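Textile Care and Garment Services, Clirkham College
Unit 3 handout: Knitted cotton and its behaviour in laundering
Issued Friday, June 15, 2018. Unit tutor: Cletus Mbeki

## 1. Purpose of this unit

Students taking this unit are expected to understand why knitted cotton garments change size and shape during ordinary laundering, and to apply that knowledge when sorting, drying, pressing and finishing. The unit follows the fibre identification work completed in April. Students who missed the April practical should read the fibre notes before attempting the exercises in section 6.

## 2. Knitted and woven cloth

Woven cloth is made from two sets of threads crossing at right angles. Knitted cloth is made from loops, each drawn through the one before it. A loop can open, close and change its shape without the yarn itself becoming any longer, and for this reason a knitted garment will stretch over the head and return to something near its original size.

The cloth used for most T-shirts is single jersey. It has a smooth face showing small V shapes and a back showing rows of half circles. Cut edges of single jersey curl, towards the back at the sides and towards the face at the top and bottom. Hems are therefore turned and stitched, commonly with a twin-needle stitch that will give with the cloth. 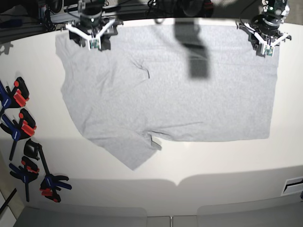
*Figure 1. Light grey T-shirt on a white table, with soft wrinkles across the fabric.*

The term "heather" or "marl" refers to a mixed colour effect, usually obtained by blending dyed and undyed fibre before spinning. Students should note that the term describes colour only. It gives no information about fibre content, and the care label must still be read.

## 3. Causes of shrinkage

Three kinds of dimensional change are examined in this unit.

**Relaxation shrinkage.** Cloth is held under tension during knitting, dyeing and finishing. When it is first wetted without tension, the loops move back towards their natural shape. Most of this change takes place in the first few washes.

**Swelling.** Cotton fibres take up water and become thicker. The loops are forced to bend further and the cloth draws in.

**Tumble shrinkage.** Movement in the dryer allows the loops to settle more closely than they would if the garment were dried flat. Length is generally lost before width.

Felting is confined to wool and other animal fibres and is dealt with in Unit 5.

## 4. Spirality

A T-shirt whose side seams have moved round towards the front and back is said to show spirality. The fault arises from twist in the yarn. It cannot be cured in the laundry, and staff should not attempt to pull the seams straight under the press, as the garment will return to its twisted state at the next wash. Where a customer complains, the matter is to be recorded on the Szabo inspection sheet before any further treatment is given.

## 5. Handling and finishing

Wet jersey is heavy and stretches under its own weight. It should be lifted with both hands beneath it and should not be hung by the shoulders until most of the water has been removed. Before pressing, the garment is laid on a clear surface and eased to shape with the flat of the hand, working from the centre outwards.

Pressing is carried out by lifting and lowering the iron. Sliding the iron along the length of the cloth will stretch the loops and may leave the hem wavy. Printed areas are pressed from the reverse or under a cloth.
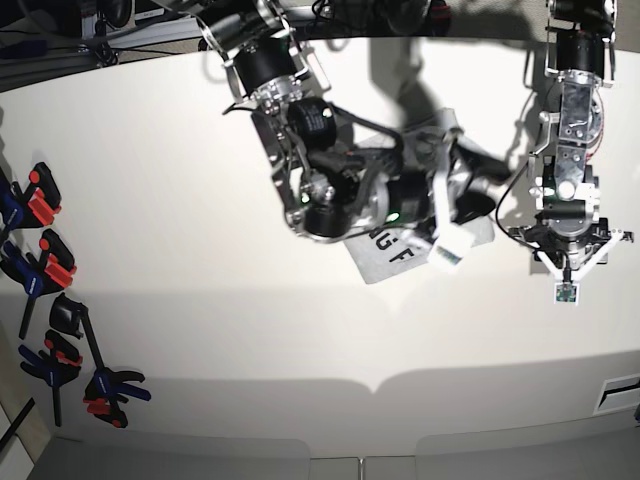 *Figure 2. Cloth on the white work table, with bar clamps along the left edge.*

## 6. Exercises

1. Mark a square of 60 cm on a piece of unwashed single jersey. Wash and dry it as directed by the tutor, then measure both directions and express each change as a percentage of the original.
2. Repeat the exercise with the woven cotton sample from the Kiltia swatch book. Comment on the difference.
3. Examine a worn T-shirt for spirality. Measure the movement of each side seam at the hem.

Results are to be entered in the unit workbook. The written test lasts 90 minutes and will be held in Room 129. Calculators are permitted.

## 7. Reading

The Trostwood care notes, sections on cotton and cotton blends, are held at the library desk and may be borrowed for one week.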